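Catterall Toy Library: Your Questions

Do I need to live in Skarnton to join?
Not at all, and we'd love to have you! Families come from Grivgate and further out too, and a membership costs $26 for the year.
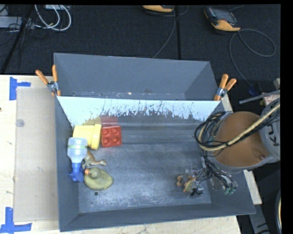
Yellow cup, grey bin.

What if we lose a piece?
Please don't fret, it happens in every home (ours included). Just let us know at the desk, and you can hang on to the rest for your full 9 days.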